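Garkent Hand-Held Gripper, Series 2: Safe Use and Good Practice

Product page / Guidance / Spares / Downloads

The Series 2 is a hand-held gripper with its own camera, used to record manual tasks so that they can later be carried out by a robot arm. It is sold singly or as a pair. 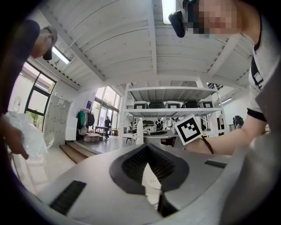 Most of the questions we get about the Series 2 concern the room and the people in it, so the rules for use are printed on this page as well as in the manual. They apply to every site that buys or hires the gripper from Garkent. If your own site rules are stricter, follow those.

What is supplied

Gripper body with trigger handle
Camera and fixed camera mount
Two pairs of soft finger pads
Printed marker sheet and wrist bands
Charging lead
Carry case by Verstraete
Quick start card

The marker sheet must be kept flat. Replacement sheets can be ordered from the Spares tab. Do not photocopy the markers, as copies often come out slightly the wrong size and the tracking software will give wrong distances.

Who may use it

Anyone using the gripper should have read the manual and done the short induction. The induction takes 12 minutes and can be given by any named user at your site. Keep a list of named users with the equipment.

People who share the working area but do not hold the gripper also need to be told what is being recorded. This includes anyone helping with the task, anyone handing over objects, and anyone whose desk or bench is in view. Consent should be in writing and should say how long the recordings will be kept. Visitors who have not signed should be asked to wait until recording has stopped.

Faces must be blurred before recordings leave the site. The Helico software does this on import, but it can miss a face that is partly out of view or seen from below. A person must check each recording before it is released.

Before each session

Check the finger pads for splits. A split pad must be changed, even if it still grips.
Check that the camera mount does not move when pressed with a thumb.
Wipe the lens with a dry cloth.
Pull the trigger fully and let it go. The fingers should open without sticking.
Check that wrist markers lie flat on the band and face outwards.
Check the battery. Do not start a session below 66 per cent.

If any of these checks fails, put the gripper back in its case with a red tag and report it. Red tags are in the lid pocket.

Working around other machines

The gripper itself has no powered movement and cannot start by itself. The risk comes from what is near it. People using it tend to watch the fingers and lose track of their feet and elbows, and they lean further over equipment than they would with empty hands.

Any machine the gripper is to be used on must be made safe first. Switch it off at the supply if the task allows. Where the task needs the machine to be live, a written risk assessment is required and a second person must be within reach of the stop control for the whole session.

Do not put the gripper or a hand into an opening, chute or slot on a machine until you have confirmed that nothing inside can move. Bag straps, lanyards and loose sleeves should be tucked in or taken off before leaning over equipment. Long hair should be tied back.

Robot arms in the same room must be parked and their stop buttons pressed in, unless they are behind a guard. Small mobile robots should be switched off and put on a bench or in a marked bay.

Working with a partner

Many tasks are recorded with two people. Agree beforehand who speaks first and what the words are. We suggest "ready", "take" and "clear". The person with the gripper says "clear" when both hands are out of the way, and the partner does nothing until then.

Only one person at a time should have hands inside or directly above a machine. If an object has to be passed across, pass it around the side.

Head cameras may be worn with the Series 2. They must have a strap or clip that comes away when pulled. Do not run a head camera lead down the front of the body. Stop after 3 recordings to rest the neck and wrist, and swap roles if you can.

Floors, steps and storage

Keep the floor clear for one full stride in every direction from the person holding the gripper. Steps up to raised floors should have a marked edge, and boxes should not be left on or beside them. Plastic bags and packing should go straight into a bin when they are not part of the task, as they slide underfoot.

Objects used for recordings should be kept in closed or labelled bins. Heavy items go on the lower shelf.

Daylight from large windows changes through the day and can affect marker tracking. If tracking drops out, turn the marker away from the window or lower a blind. Adding a bright lamp behind the user usually makes matters worse.

Cleaning

Wipe the body with a damp cloth. Finger pads can be taken off and washed in warm soapy water. Let them dry fully before refitting. Do not use solvent on the pads or the marker sheet. Do not use compressed air on the trigger.

Where pads have touched food or waste, change them before the next task and wash the used pair the same day.

Records

Keep a session log with the user's name, the task, the machine used and any faults. The Clikico log sheet is free to download and fits on one side of paper. You can use your own form if it has the same headings. Near misses go in the log too, including dropped objects and any contact between the gripper and a person.

Returns and servicing

The Series 2 should be serviced every 12 months. Send it in its case with the battery removed and the last log sheet enclosed. Grippers returned with a cracked camera mount will be given a new mount and recalibrated, and the cost is quoted before work starts.

Units sold before February have the older trigger spring. It is safe to use but stiffer, and we will change it at the next service without charge.

Questions about this guidance

Contact Nouhaila Bouazza, product safety, through the enquiry form. Please give the serial number, found inside the handle, and say whether the gripper is in use at the moment or tagged out.

Related items

Finger pads, soft, pair
Finger pads, ribbed, pair
Wrist band and marker set
Red tags, pack
Verstraete carry case, spare foam insert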